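Teaching a gripper to change its mind

Pallavi Mathur starts talking before I've found a chair. Her group at Cluklow has spent since August on one question: can a robot arm learn to abandon a bad grasp early, instead of finishing it and starting over?

"Everybody trains on the good ones," she says. "We kept the wobbles — all 1,534 runs, wobbles included."

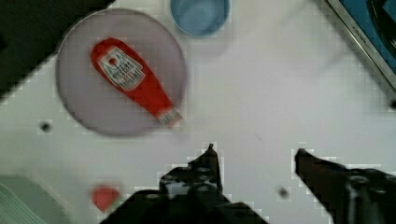 The trick, she explains, was to label the moment a person at the controls began to hesitate. The model learns from that moment as well as from the finished grasp. "It's such a small change, and I love it!" In the latest trial it backed off and tried a new angle in 40 of 80 awkward set-ups. The older model managed 3.
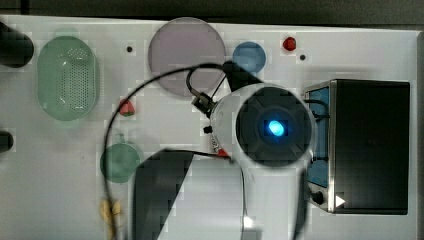
Kumaresan Arumugam is more careful, and points out that every trial so far used toy kitchen things on one white table. He'd like to see it repeated at Dorgate before anyone gets excited. Mathur laughs and says she's excited already.
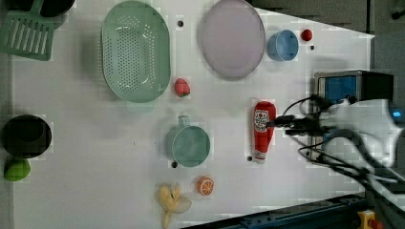

Does hesitating make the robot slower? A little on easy objects, and she thinks a shorter look-ahead will win most of that back. She's trying it tonight, after six.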